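Friday, June, bay 2

Started the day meaning to recalibrate and ended up on housekeeping rules again, so I'm writing them down while I still remember what we agreed (and what we didn't).

Main topic was floor marks. The Moroz guys over in the next hall use painted lines and swear by them, but we've got carpet, so tape it is. The rule as I'd like it to read: yellow squares on the floor stay clear. No bins, no tool bags, no "just for a second." A cart can stand behind its square as long as the casters are off the tape.
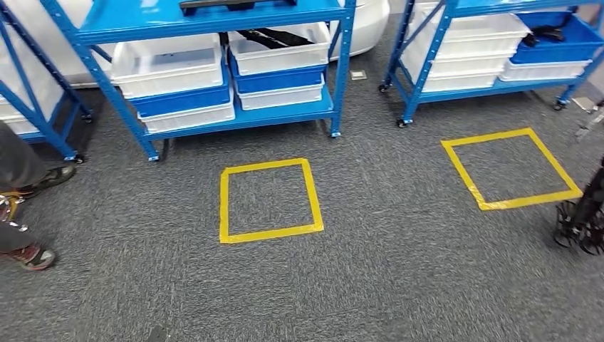
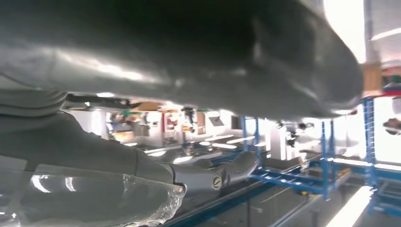 Gert Visser read my draft over lunch and said it was fine as far as it went, but that a yellow square with no written meaning is decoration, and a new person will put a bin in it by Tuesday. He wants one sheet per bay saying what each tape color means, who may move a mark, and what has to be rechecked after it moves. He also said the sheet should hang at eye level on the way in, because the last one lived in a drawer at Randville for a whole year and he was the only one who ever opened it.

Fair enough! I'd skipped the "who may move it" part completely. My proposal:

- Whoever moves a mark logs it before the next run, with the old and new position.
- Old tape comes up the same day. Two generations of tape on one floor is how we got the mess in spring.
- Any moved mark means a slow-speed pass before going back to normal speed, and somebody stays at the stop button for it.
- Carts get their wheel locks checked at shift start. Carpet holds them pretty well, which makes everyone lazy (me too).

We went back and forth on the person-in-the-bay rule. The Citano handbook has you call out and wait for an answer before stepping past the carts. I like that one a lot and it costs nothing. Gert thinks calling out is useless when the fans are running and wants a hand signal as well. I said do both, he shrugged, so I'm putting both in.

Other thing -- cables and loose plastic. Bags, film, sleeves, whatever: before any arm moves, do a walk-around and look at the wrist and the joint covers from below too, not only from the operator side. Add it to the pre-run sheet as its own line. It's currently buried under "general condition" and I'd bet half of us tick that box without bending down.

Run log for my own sanity: counter read 1,143 this morning and 1,174 when I shut down. All the new entries carry initials this time, which is a first for bay 2 and I'm very pleased about it. Bay 4 still owes me theirs.

Open items:

- Draft the one-page sheet, send to Gert before it goes on the wall
- Order more yellow tape, the wide kind. The Punent stuff leaves glue on carpet, so try another brand
- Ask Moroz what they do about visitors
- Find out if the hand signal should match the one in the hall next door. Would be silly to have two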